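# The quiet work of keeping a scanner driver alive

When the Lallmont records office moved to new computers in May, the scanners were the last thing anyone checked. There were 18 of them, all flatbeds, bought over several years and spread across four floors. The new operating system recognised every one. Most would not scan.

The trouble was the driver, the small program that sits between the computer and the device. The manufacturer had stopped updating it, and the version on the original discs was written for a system the office no longer ran.

Cúc Ông was given the job of sorting it out. She had worked on printer software at Nirstead before joining the office, and her first step was to write down the firmware version of each scanner.

"People mix up the two," she says. "Firmware lives in the machine. The driver lives on your computer. You can replace one and still be stuck with the other."

Eleven scanners had current firmware and worked once a generic driver was installed. The rest needed a firmware update first, and the update tool ran only on the old system. Ông kept one old desktop for the purpose, disconnected it from the network and carried the scanners to it one at a time. Each update took 25 minutes. One failed partway and had to be restored from a backup file.

She is wary of download sites that promise a driver for any model. Many bundle other programs with the file, and some offer a version that was never meant for the device. Her advice is to start with the maker's support page, including its archive, and to compare the file's checksum when one is published.

The office now uses an open-source package called Yupanqui, which supports 774 models. Colour accuracy is a little behind the original software, and the button on the front of the scanner no longer does anything. Staff start each job from the screen instead.

The branch at Sketenen has the same scanners and moves to the new system next. Ông has sent them her list of firmware versions and the old desktop.

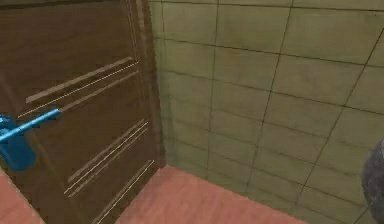
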